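3.2 Wipe sheets and what counts as a mark

Scoring was done by hand, by one rater, the day after each session. We had hoped to use two raters but the second was only there for the October block, so her scores are reported separately in the appendix. Sheets were plain white, no lines, no letterhead, bought in one lot so the finish would be the same all the way through. Participants got a fresh sheet at the start of each drawing block and kept it until they were done or gave up.

The question for this section is simple. When people are asked to put down as little as possible, what do they put down, and where? Earlier work at the Sollstead workshops looked at full pages, meaning drawings with a subject. Small pages got thrown out as "incomplete". We think that was a mistake. In our set the sparse sheets are the ones people talked about longest afterward, and they came back to them without being asked.

Instructions were read aloud from a card: make a start, stop when you want to. No time limit was given but the room had to be cleared after 72 minutes and everyone knew that. Pens and markers were in a tray in the middle of the table. Participants could swap colors freely. We did not log who swapped when, which in hindsight we should of done.

Sheets were not flattened before scoring. Bohumila Doležal, who did the rating, argued for this early on and we went along with it. Pressing a sheet takes out the handling, and the handling is part of the record. It does make the work slower. A crease can carry a shadow that looks like pencil from one side, so each sheet was tilted under the lamp before anything was written on the form. 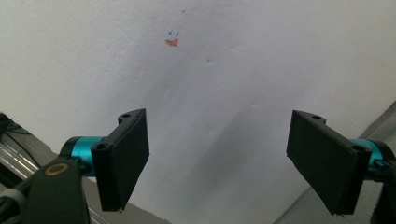

Figure 2. Sparse sheet, unpressed.

Placement was the first thing we coded. Each mark got a zone (top, middle, bottom; left, center, right) and a color, plus a note if it touched or nearly touched another mark. Most raters start with size, we didn't, since size is hard to judge on a blot with soft edges. The sheet in Figure 2 is a good case: an orange-red smudge with a lighter center, two tiny blue marks just above it, then one more blue speck further up by itself. The smudge and the two blue marks were coded as a cluster. The speck was coded as a single. All of it sits in the top zone, and the creases in the middle were entered on the handling line, separate from the marks.

Clusters. We used the Drallalix form, with two changes. First, the form asks for a "main figure" and we dropped that field, as it pushes the rater to see a picture where there may be none. Second, we added a box for undecided. A tick and a small cross can be hard to tell apart at this size and forcing a choice gave us noise in the pilot. Undecided marks are still counted in the totals.

Specks were the hard part. The Sarkura protocol says to ignore any dot that stands alone, on the grounds that it is probably a pen resting on the page. Maybe so. But a resting pen and a chosen dot look the same once the cap is back on, and we had no way of telling them apart later. We kept every speck. Readers who prefer the stricter rule can rerun the tables without them, the column is marked S.

Color was scored by name only. No chart, no matching. Where a blot had a darker rim the rater wrote both names, dark one last. Mixed names like orange-red were allowed and turned out to be used alot. For the main analysis they were folded into red, and the unfolded version is in the appendix.

Seven sheets were set aside before scoring. Two of these had torn, the rest had session numbers missing and could not be placed in order. Blank sheets were kept in, coded zero, and are treated in 3.3 together with the sheets where a participant wrote a name or a date and then stopped.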